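Products > Teaching Tools > Soft Goods Handling
4 min read
Print this page | E-mail this page

Juvley Paired Hand Grippers

The Juvley pair is a set of two hand-held grippers for teaching a robot arm to handle cloth goods. A worker holds one in each hand and does the job the usual way, and the recorded movements are used to train the arm. It suits garment sorting, bag hanging and retail display prep, where every item folds a little differently.

Each gripper has two opposing fingers. The opening is wide enough for a folded jacket, and the cable leaves at the back. Set-up takes 16 minutes from the case, less once a crew has done it a few times.
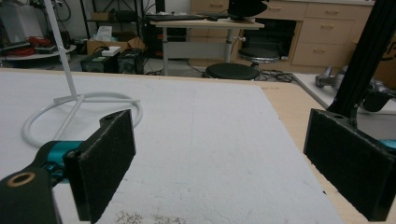 Gripper fingers over the foam work board, with the white stand at left.

What changes on the floor

At the Wollunmont returns centre, hanging was the job people rotated off as soon as they could. Since April the site has run the pair at one bench. Staff record in blocks of 45 minutes, then go back to their regular station. A new cloth item needs almost 400 recorded passes before the arm is tried on it.

Rosters had to change. Recording is paid at the same grade as packing, and the people who do it also decide when a pass is thrown out — a supervisor can't overrule them.

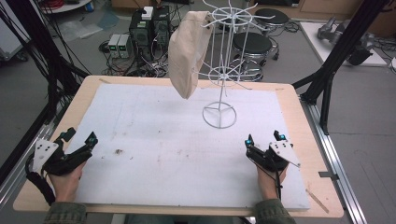

Lacey Sedgwick writes that her shoulders were sore the first week and the bench had to come down a notch, but she would sooner teach the thing than hang bags all shift. She also wants it in writing that the hours saved stay with the crew.

We recommend settling that point before the first recording block. Wollunmont put it in the local agreement, and Graham Penrose can send the wording to other sites on request.
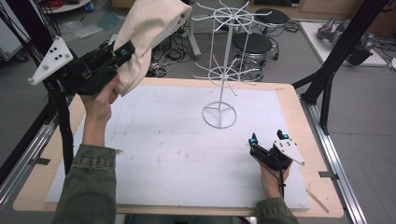
Bench height should be set for the shortest person on the roster, with a stool close by. Left-handed staff can swap the leading hand in the settings menu without recalibrating.

Ordering

Part no. 674, sold as a pair. Cables and carry case included. Display stand, work board and arm sold separately. Spare finger pads come in packs of four.

Sales and site visits: Brenda Kershaw, Entwistle office.

Tags: Cloth & Garment, Training Gear, Workplace Change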